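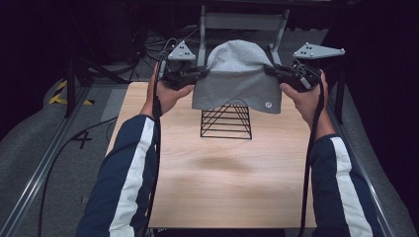
Station 4 is back up, and it's running better than it has since we moved into the Ornside building!

If you've been in the demonstration bay lately you'll know the trouble. Hats were fine for the first hour of a shift and then the recordings started to drift. The tracked position of the right gripper would wander away from the left one, and by lunch the playback had the two jaws passing through each other. Zofia Marciniak took the whole station out of service in March and went through it from the carpet up, and I got to hold the torch, so I'm writing it up while it's fresh.

The first thing she found was the marker plates. Each hand-held gripper carries a flat grey plate above the body, and the plate is what the tracking follows. The screws on the right one had backed out just enough to let it rock. You couldn't see it, but you could feel it with a fingertip. She refitted both with thread-locker, let them sit overnight and then redid the plate-to-jaw calibration from scratch, 17 poses for each hand. The old calibration file has been archived under Butadgate, so please don't load it again.

Next came the cables. They used to be taped along the top of the sleeve, and every time someone reached for the back of the board the tape tugged on the plug. They now hang down along the arms with plenty of slack. It feels a bit odd for the first few minutes – give it a go before you decide you hate it.

Chia-hao Tam looked after the jaws. The pads had gone shiny, and a shiny pad on a fuzzy knit means the brim slips out of one side while you're stretching it open. He's put in a softer pad and written the change interval into the station log: every 3,000 closes, or sooner if you see a beanie creeping. We tried it with the heather grey one with the little white logo patch (everyone's least favourite, it's so soft) and it held on both sides of the brim while we lowered it toward the wire pyramid. I may have cheered.

The display stand has a home now too. It goes toward the back of the wooden board, in the middle, and we're asking people to put it back there at the end of each session so the next person's starting point matches.

For anyone booked on, the morning routine is short. Wiggle each plate with a fingertip before you power up. Look along both cables for kinks. Open and close each gripper a few times with nothing in it and watch the trace on the monitor. If the two traces don't settle within 2 millimetres when you touch the jaws together, stop there and find Zofia.

We've logged 260 hat placements since the rebuild and haven't had to throw out a single one for drift. The MacRitchie station gets the same treatment next, starting with its marker plates, and Chia-hao has already ordered the pads from Rominine. If you'd like to learn the calibration, come and find one of us in the bay any time after 2 in the afternoon. Bring a jumper, it's chilly back there.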